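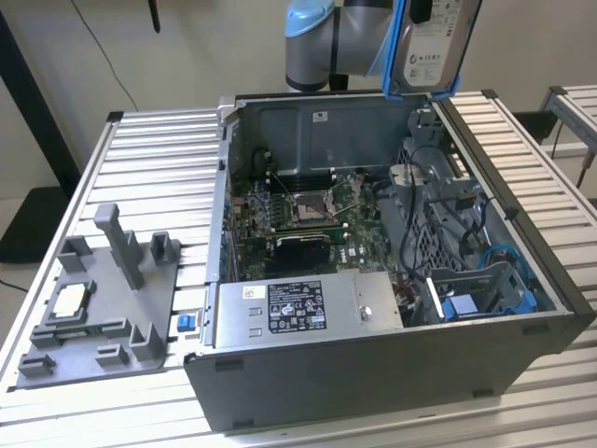
**About us / How we got here**

# The drive that wouldn't let go

Welum takes old desktop computers apart with robots. Processors, memory and hard drives come out first and get a place of their own; the rest goes on to people who like metal. We work out of one building in Casstead, and we are mostly known, where we are known at all, for the Nedberg stop.

In our first December we had a contract for 2,546 office desktops. At machine 928 the arm took hold of a hard drive in its blue carrier, lifted, and kept lifting. The data cable was still plugged in. The software had a step for checking that. The step had been switched off during a demo, to save time, by our founder, Gonzalo Lorente, who has asked us to leave his name in.

The cable held. The case came up off the table, hung there long enough for everyone to form an opinion, and then the carrier slipped and the whole computer landed on the wrong side of the guard line. A technician had been standing there a moment before. She was fine. The floor tile is still cracked, and we have declined several offers to fix it.

We shut the cell down for five weeks. The customer, Nedberg, was more patient than we deserved and also sent a bill.

What changed:

- The arm now stops if a drive weighs more than a drive.
- The cable check can't be turned off from the operator screen. Gonzalo has tried.
- The guard line became a fence with an interlocked gate.
- Anyone in the building can stop the cell, and doesn't have to write a report first.

The weight limit, which we call Pacheco after the street we're on, trips more often than we'd like. Usually it's a cable. Once it was a carrier latch that hadn't opened, and a couple of times we never found out – those are in the fault log too, marked "unknown" in Gonzalo's handwriting.

Visitors can read the log at the front desk. Closed shoes, please.

*Page last updated 9 October 2022*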